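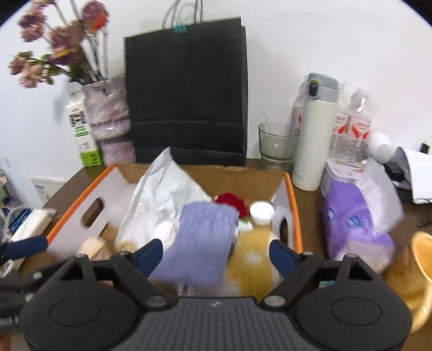
The hand-held gripper in position over an open box of mixed household items at the packing station.

How to Run the Box-Packing Station at an Open Day

Prepared by the Public Programs Unit, Tristgate Robotics Centre

Purpose of this guide

The box-packing station is one of the fixed demonstrations at the Tristgate open day each March. Visitors watch a staff member work with a hand-held gripper, and may then take a turn themselves. This guide sets out how the station is to be prepared, run and closed. It applies to all staff rostered to the demonstration floor and to demonstrators on loan from the Joltulska campus. It replaces the station notes issued with the previous program.

The gripper used at the station has two fingers with padded jaws. It is held and moved by a person, and a camera on the tool records the view along the fingers. The recordings are used to train the arms in the Privier laboratory on the upper floor. Visitors who have already toured the laboratory will have seen the arms in operation, and demonstrators should be ready to explain how the two activities are connected.

Before the doors open

1. Collect the gripper from the equipment store and sign for it. The asset number for the public unit is 2,256. Do not substitute a laboratory unit.

2. Inspect the jaw pads. A pad that has begun to lift at one corner must be replaced before the session. Spare pads are kept in the top drawer of the Choi bench.

3. Open and close the fingers through their full travel several times. The movement should be even on both sides. If one finger lags, return the unit to the store and record the fault.

4. Set the desk as an ordinary household desk. Bottles, a glass, a vase and shopping bags may all remain on it, as a cluttered surface gives visitors a fair idea of the conditions in which the tool is used.

5. Place the open cardboard box within easy reach of the operator, with its flaps clear of the opening.

6. Select the contents. A good set includes something soft, such as a folded knit cloth; something rigid, such as a capped bottle; and something awkward, such as a bunch of artificial flowers or a crumpled plastic bag. No single item may weigh more than 400 grams.

7. Check that every bottle cap is fully tightened.

8. Start a test recording and confirm that the inside of the box can be seen between the fingers. Delete the test before the first session.

Giving the demonstration

Each demonstration consists of 3 picks and should be kept brief. Stand to one side of the desk so that visitors can see both the box and the tool.

Begin with the soft item. Bring the jaws down over it, close them slowly, and lift straight up. Explain that cloth is forgiving of an imprecise grip but tends to drag its neighbours along with it. Set it down on the desk and pause for questions.

Continue with the bottle. Approach with the jaws well open and close them on the body, below the cap. A clear bottle is a useful teaching item; point out that transparent surfaces are difficult for many camera-based systems, and that recordings of them are valued by the laboratory for that reason.

Finish with the item of the visitors' choosing. Children generally ask for the flowers. Grip low, near the stems, and use only as much pressure as is needed. A dropped item is of no concern – leave the recording running, pick the item up with the gripper and carry on.

Return all items to the box using the gripper. Packing is part of the task and should be shown at the same pace as unpacking.

Visitor turns

Visitors may handle the gripper under supervision. Children under eight must be accompanied by a parent or guardian, who should help to support the weight of the tool. Fingers are to be kept clear of the jaws at all times, and loose sleeves should be rolled up.

Visitor turns are recorded only where a consent form has been signed. Where no form has been signed, switch the recording off before handing over the tool and confirm that the indicator on the monitor has changed. The colour key is printed on the side of the monitor.

If the queue extends past the stairwell, limit each visitor to a single pick. The demonstration area is licensed for 89 persons, including staff, and the floor supervisor may ask for the station to be paused.

Closing the station

Stop the recording and transfer the files at the Choi bench. Wipe the jaw pads with a dry cloth; solvents will damage the padding. Return the gripper to the store by 5 p.m. and sign it in.

Leave the box and its contents on the desk for the following session. Torn bags and damaged items should be removed and noted on the station sheet, which is collected each evening by the Public Programs Unit.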